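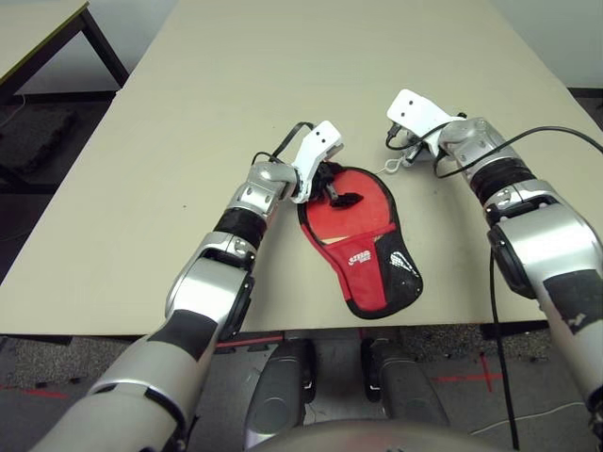
4.2 Shaped cases and the half-closed zip

Figure 3. A table tennis bat case in the partly open state, with the zip pull held at the top of the rounded head.

A good deal of the advice literature on sports storage assumes that a case is either open or closed. The Zendomum guidance, which many clubs still hand out to new members, goes further and treats the shaped case as the best of the common types, on the grounds that it holds the bat snugly and can be shut in one movement. We doubt both halves of that claim.

Take the red case in Figure 3. It follows the outline of the bat, with a rounded head and a narrower handle section, and anyone glancing at it from across a room would call it closed. Yet there is a thin gap just above the small white logo, and a pale strip of the bat shows through it. We coded this state as 'partly open' and kept it apart from the other two. Earlier surveys, including the first Kuroda inventory, had no such category, and we suspect that a fair share of their closed cases would not have passed a closer look.

Our own records come from the Flumcombe club store and cover 3,963 checks of 105 cases over 9 months. Of those cases, 84 were found partly open at least once. That is a large number for a fault that hardly appears in the literature. It should be read with care, as a case checked often has more chances to be caught in a bad state, and the popular cases were checked most.

Why the zip stops short is less clear than is usually claimed. The Dulico report blames the curve of the head, where the teeth have to turn through a tight arc. This is plausible, but the report tested no straight-sided cases at all, so it had nothing to compare the curve with. Members gave us simpler accounts: they were in a hurry, the bat had gone in slightly crooked, or they thought the zip was already shut. We have no way of ranking these, and we distrust any paper that says it has.

The outside pocket is a further complication. On the case in Figure 3 a black panel with a glossy, textured pocket covers the lower right portion. Pockets of this sort are sold as room for balls, and members did use them that way, but a filled pocket may also pull on the cover when the case is zipped up. We say 'may' on purpose – our record sheet had no box for what was in the pocket, and this was a mistake in our planning.

Nor are we convinced that a small gap matters much. The usual argument is that dust reaches the rubber and spoils its grip. None of the sources we read measured dust inside a case, and neither did we. Until someone does, the case for full closure rests mostly on neatness, and the coding used in Section 4.3 makes no assumption about harm to the bat.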